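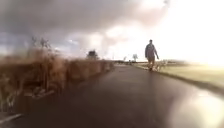 2021年3月27日

洗濯機が回ってるあいだに書く。止まったら干しに行くので途中で文が変になってても気にしないでください。読み返しもたぶんしない。

豆の話です。前に少しだけ書いた、古本屋で買ったギリシャ料理の本。あれの続き。続きというか、やっと最後まで読んだ。618ページ。枕。寝る前に読むと腕が死ぬ。顔に落としたのが一回、いや二回か。

書いた人はSpyros Karrasという人で、料理人じゃなくて船の厨房にいたあと食堂をやって、引退してから書いたらしい。らしいというのは序文の英語がけっこう癖があって、自分の英語力だと「食堂をやった」のか「食堂を手伝った」のか分からないから。英訳版なんです。訳した人の名前は扉に載ってるはずなんだけど、うちのはその扉が破れてて無い。古本なので。値段も安かったし文句はない。

で、この本、分量の書き方がひどい。ひどいというか、いい加減というか。「油、足りるだけ」「レモン、家族が黙るまで」みたいなのが普通に出てくる。最初は笑って読んでたけど、いざ台所に立つと笑えない。足りるだけって何に。

でも豆の章だけは妙に細かい。急に人が変わったみたいに細かい。水に浸ける時間、その水を捨てるか捨てないか、塩をいつ入れるか、鍋の蓋をどれくらいずらすか、全部書いてある。豆にだけうるさい人。好きになった。

それで先月からずっと豆を煮てる。

豆はいわゆるギガンデスというやつで、大きい白いんげん。日本だと白花豆がいちばん近いと思う。スーパーには無かったので乾物屋に行った。駅の裏の、やってるのかやってないのか毎回分からない店。やってた。おばさんに「甘く煮るの?」と聞かれて「トマトで」と答えたら、しばらく黙ってから「へえ」と言われた。それだけ。でも袋に入れるとき一つかみ足してくれたので、応援だと思うことにした。

あ、ここから手順というか、自分のメモ。次に作るとき絶対忘れてるので。

浸ける。前の晩から。本には「寝る前に浸けて、起きたら忘れていること」と書いてある。忘れていることって書いてあるの何。これは訳の問題かもしれない。起きてすぐ煮るなという意味だと思って、自分は昼まで放っておいた。白花豆は皮が厚いので長いほうがいい感じ。しわしわになってそのあとパンとなる。しわしわの段階で不安になって夜中に見に行った。見に行っても何も変わらない。

水は捨てる。本も捨てろ派。ネットを見ると捨てるな派もいて、揉めてた。豆で揉めるな。自分は本に従う。

最初の下茹で。沸いたらいったんざるにあける。ここで皮が破れるやつがいる。破れたのは味見用。

本茹で。ここが長い。弱火で、蓋を「指が一本入るだけ」ずらす。玉ねぎと月桂樹の葉を入れる。塩はまだ。塩は最後まで待て、待てないやつは豆を煮るな、と書いてある。怒られてる気がする。夜、台所で一人で怒られてる。

あと、時間が書いてないんですよここだけ。あんなに細かいのに。「豆が返事をするまで」と書いてある。返事。何の。歯で潰して舌だけで崩れたら返事ということにしました、うちでは。

トマトソースは別の鍋で。玉ねぎ、にんにく、セロリ、トマト缶、オリーブオイル。油は「足りるだけ」。最初の回は遠慮して大さじ数杯にしたら、なんか給食みたいな味になった。給食は好きだけど違う。二回目に思いきって入れた。どぼどぼ入れた。急に店の味になった。店って言ってもギリシャ料理の店に行ったことないんだけど。想像の店。

それで耐熱皿に豆とソースを合わせてオーブン。上が少し焦げるまで。焦げたところがうまい。端の、ソースが煮詰まってねちっとしたところ。あれをスプーンでこそげて立ったまま食べるのが正直いちばんうまい。皿に盛ったやつより。

洗濯機まだ回ってる。続ける。

失敗の話もしておく。三回目。いつもの豆が切れてて、棚の奥にあった袋を使った。いつ買ったか覚えてないやつ。煮ても煮ても固い。昼から始めて、夕方になって、夜ご飯の時間が過ぎて、まだ固い。噛むとコリッとする。ガス代のことを考え始めたあたりで諦めて冷凍うどん食べた。鍋はそのまま置いて寝て、朝もう一回火にかけたけど、皮だけふにゃふにゃで中はコリ。どういう構造。結局スープにしてミキサーにかけた。ざらざらしたスープ。三日かけて飲んだ。

古い豆は煮えない、と本にもちゃんと書いてあった。読んでたのに。「棚で年をとった豆は頑固になる。わたしの義兄と同じだ」って書いてあるところ。義兄のくだりが面白くてそっちばかり覚えてて、肝心の情報が頭に入ってなかった。義兄、この本に何度も出てくる。魚の章では鱗を取らずに焼く。菓子の章では蜂蜜を全部使う。最後のほうで急に「義兄が死んだ年の冬」という文が出てきて、電車の中だったので困った。料理本でそういうことをするな。

袋には買った月を書くことにした。マジックで。今ある袋には「12月」と書いてある。書いたのに早く使わないと意味がない。

道具の話。聞かれたので(コメントで、ありがとうございます)。鍋はPlavarという青いホーローのやつで、親の家からもらってきた。今は売ってないと思う。検索しても出てこなかった。蓋のつまみが一回取れて、ワインのコルクをねじで留めてある。これは父の仕事。コルクなので熱くならなくて、元のつまみより良い。見た目は、まあ。

はかりはWornerの、針のやつ。デジタルのは電池が切れてそのまま。電池を買うのを毎回忘れる。買い物メモに「でんち」と書いて、店で「でんち…?」となって帰ってくる。針のは細かいのが読めないけど豆には十分です。お菓子には向かない。この前それで焼いたらクッキーが一枚の板になった。

土鍋でもやってみたい。と書いて思い出したけど土鍋は冬にひび入ってたんだった。米を炊くとき底がじわっと。おかゆで塞がるって聞いてやったけど、どうなんだろう。怖くて使ってない。

干してきた。風が強い。シーツが隣に行きそう。

どこまで書いたか。ああ、道具。

そうだ、Sorinさんのこと。Sorin Sanduさんというのは前の職場の人で、ルーマニアの人です。豆を煮てるって話をメールに書いたら、ものすごい長文の返事が来た。今までいちばん長かった。転職の相談をしたときより長い。ルーマニアにも豆料理がたくさんあって、潰してペーストにして、上に甘く炒めた玉ねぎをのせるのがあると。おばあさんのがいちばんだったと。それはトマトで煮る前の段階の豆でもできるから、多めに茹でて半分よけておけ、と。

やった。やりました。これがすごくよかった。

茹でた豆をにんにくと油と茹で汁で潰す。自分はすり鉢でやった。ミキサーは例のざらざらスープ以来なんとなく信用してない。塩。レモンを入れるか聞いたら「入れない。あなたの本は南の人の本だ」と返ってきた。はい。玉ねぎは薄切りをじっくり、パプリカの粉をぱらっと。パンにのせる。冷めたほうがうまい。夜中に冷蔵庫を開けて指で食べた。パンも出さずに。

ただ玉ねぎを炒める時間がめちゃくちゃ長い。急ぐと苦くなる。急いだので苦くなった。二回目は音楽をかけてやった。20分で足りるかと思ったら全然で、アルバムがほとんど一枚終わった。それでようやく飴色の手前ぐらい。Sorinさんに写真送ったら「まだ白い」と言われた。厳しい。

これSpyrosさんの本にも似た料理があって、そっちは白花豆じゃなくて黄色い豆を潰す。ファヴァ。島の豆。日本で買おうとすると高い。割れた黄えんどうで代わりになるみたいなので今度の給料日に買う。給料日って書いたけど別に高くない、あの豆は。気分の問題。

本の話に戻ります。全部で618ページあるうち、料理のページは実は思ったより少なくて、けっこうな割合が思い出話。船の厨房の章がいちばん長い。波で鍋が滑るので濡れた布巾を敷いた話、玉ねぎを刻むと涙が横に流れた話(本当か?)、船長が豆嫌いだった話。船長が豆嫌いなのは困っただろうと思う。豆の人なのに。こっそり潰してスープに混ぜて出して、船長は「今日の芋はいい」と言ったって書いてあった。そこに鉛筆で線が引いてあった。前の持ち主が引いたやつ。

前の持ち主の書き込み、これがまた気になって。薄い鉛筆で、日本語で、ところどころに。「レモン半分」「夫食べず」「二度目は可」とか。短い。夫はほぼ全部食べてない。たまに「夫おかわり」があって、そのページだけ油の染みがすごい。肉団子のところ。米の入った肉団子を卵とレモンのソースで煮るやつ。夫、分かりやすい。

54ページに、なんの料理とも関係なく「雨。豆やめて寝る」と書いてあって、そこがいちばん好き。豆やめて寝る。自分も何回かやった。浸けたままもう一晩。水さえ替えれば冬ならまあ平気。夏はだめです。夏に一回やって、台所が納豆みたいな匂いになった。これは豆の本を買う前の話だけど。

どんな人だったんだろうと思うけど、古本屋に聞いても分からないだろうし、聞かない。自分もその下に書き足してる。同じくらい薄く。「白花豆、駅裏」「油もっと」「古い袋だめ」とか。次に誰かの手に渡ったら、二人分の書き込みがあって混乱すると思う。字は向こうのほうが断然きれい。

卵レモンのソースのことも書こうと思ってた。アヴゴレモノ。これは失敗した、分離した。煮立てちゃいけないのに電話が鳴って、出たら宅配の人で、道が分からないという電話で、うちは確かに分かりにくいところにあるので説明してるうちに、ぼこぼこいってた。卵スープになった。味は同じ。中華っぽい見た目でレモンの味がする。不思議なものを食べた。夫ならなんと書いただろう、じゃなくて、あの奥さんならなんと書いただろう。「電話出ず」か。

コツとして、熱い煮汁を卵のほうに少しずつ足していって、卵を慣らしてから鍋に戻す。慣らすところまではできてたんです。戻したあと火を消すのを忘れた。電話のせい。

もう一回やるかは未定。レモンが高い。

そういえばオリーブオイルも減りが速い。前は瓶が一本で季節をまたいでたのに、今は月に一本じゃ足りない。大きい缶を買うか悩んでる。缶だと注ぎにくいし重いし、置くところが流しの下しかない。流しの下はもう豆の袋で埋まってる。豆を減らせという話。減らすには煮るしかない。煮ると油が要る。どうすれば。

あと体の話。豆を毎日のように食べてると調子がいいです。詳しくは書かないけど調子がいい。最初の週はその、いろいろあった。在宅でよかったです。

冷凍について。茹でた豆は茹で汁ごと冷凍できる。平たくして。ただ白花豆は大きいので解凍したとき皮がぺろっと剥けるのがある。気になる人は潰すほうに回すといい。トマトで焼いたほうも冷凍できるけど、焦げたとこのねちっとした感じは無くなる。あれは当日だけのもの。だから当日に立って食べるのが正しい。正しいということにする。

妹にも一回持って行った。蓋つきの入れ物に詰めて、自転車で。坂で傾いて、着いたらかごの底がトマト色だった。布の袋もだめになった。妹は「豆だけ?」と言った。豆だけ。肉が入ってないのが納得いかない様子で、でも次の日に入れ物の写真が来て空だったので、食べたんだと思う。姪っ子は玉ねぎだけよけて豆は食べたとのこと。普通は逆じゃないか。甘い豆だと思ったのかもしれない。「甘くないまめ」と呼んでるらしい。名前がついた。

その入れ物まだ返ってきてない。Tawhiriっていう青い蓋のやつ。気に入ってるので返してほしい、これ読んでたら返して。

次やること、忘れないうちに。
黄えんどうを買う。
玉ねぎをちゃんと飴色にする。Sorinさんに写真。
ほうれん草のパイ。これは生地を買うか作るかでずっと止まってる。本だと当然のように自分で伸ばしてて、「テーブルクロスの柄が透けるまで」とか言ってる。うちはテーブルクロスが無い。新聞でいいのか。字が読めるまで?
電池。

パイは冷凍の生地を売ってる店があるって聞いた。Jistariという輸入食品の店で、電車で乗り換えて行くとこ。遠い。でもそこに白い塩っぽいチーズもあるらしくて、それが手に入るならトマトの豆の上にのせて焼ける。本ではのせるかのせないかは「その家の問題」になってる。のせたい。うちの問題としてはのせたい。開店が遅くて閉店が早いらしいので、平日は無理。来週行けたら行きます。行けなかったらすいません。誰に謝ってるのか。

あと誰か、「豆が返事をするまで」の元のギリシャ語が分かる人がいたら教えてください。慣用句なのか、この人が勝手に言ってるだけなのか。辞書を引こうにも元の文が手元に無いので引けない。Sorinさんにも聞いたけど「ルーマニアの豆は返事をしない」とのこと。

書き忘れ。塩のタイミングのこと、コメントで「最初から入れても柔らかくなりますよ」と教えてくれた方。試しました。小さい鍋を二つ並べて、片方だけ最初から塩。結果、どっちも柔らかくなった。味は塩ありのほうが中まで入っててよかったかもしれない。皮の破れも少ない気がした。気がした、ぐらい。同じ袋の豆でやったのでわりと公平なはず。

それでも次からどうするかというと、たぶん最後に入れると思う。待てないやつは豆を煮るなと言われてるので。本の余白には「最初塩も可」と書いといた。小さく。

浸けてあるのが今日の分で、もう昼をだいぶ過ぎてる。起きたら忘れていること、を実践しすぎた。水を捨てて下茹でからやります。月桂樹の葉が残り少ないのでそれも買うものに追加。シーツがどうなったかも見てくる、ベランダでばたばたいってる音がすおごい。

続きはパイができたら書きます。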